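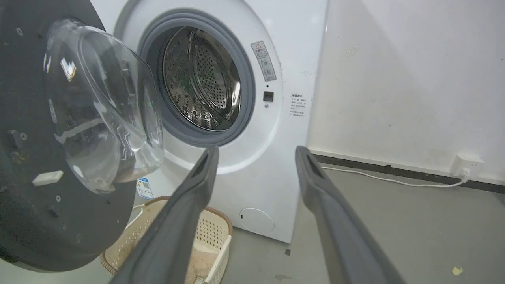 May 1, 2018
Kyriaki Stefanou
2 min read

Carumstead workshop, laundry arm. Writing this up before I talk myself into liking it.

Still trying to get one cloth out of the basket and into the drum. The Sikach board drives the arm, the Bassi fingers are the second set we've printed, and the wrist camera is where it was last time. Ran it 20 times. It let go of the cloth inside the drum on 3 of them. The Remden people claim more than 60 per cent with the same fingers, and I would like to see their basket.

What went wrong, mostly: the fingers pinch one corner, the rest of the cloth drags over the gasket and hangs there. The script then reports success, having opened the fingers and been told nothing else. I've stopped reading its log and just look in the drum.

The camera isn't much better. Door glass throws back every light in the room and the finger tips are too close to be in focus. I asked whether the software could find the opening from the dark ring on the door. It found the door. Wrong circle, very sure of itself. The gasket is grey too, so colour won't save us — try the holes in the drum instead?

Also, the door has to be swung right back by hand first. We keep leaving that out when we tell people what this thing does.

Changes for next time:
- go in higher, drop later
- second grab at whatever is left on the gasket
- keep power leads away from the base, I don't trust the arm down there
- no talk of closing the door until the cloth goes in two times running

There's a plan to show this in July. I'm against it as things stand. Fingers off and in the drawer, left one has play at the joint and needs a new pin.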